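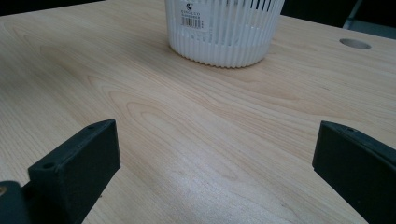 Where should a desk wastebasket go during a work session?
On the floor at the side of the chair you reach from most easily, with a liner folded over the rim.

Unit 3: Small Containers at the Workstation
Kirnville Office Practice course, handout by Naima Samir

A small basket with slotted or perforated walls is light and easy to wipe out. It is a poor choice for pencil shavings, staples or anything that drips. Line it first, or use a solid one.

Peel store labels off new baskets before they go into use. Warm water and dish soap will take off most of the glue. 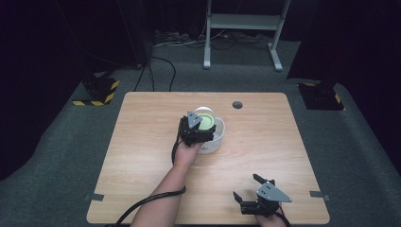

Sort before you throw. Cups and lids go in one pile, paper in another. Keep the cable hole in the tabletop clear so cords can be run through it later.

For February: read the Kudumora chapter on desk layout and write one page on your own desk. Hand it to Fadi Nassar before 3 p.m.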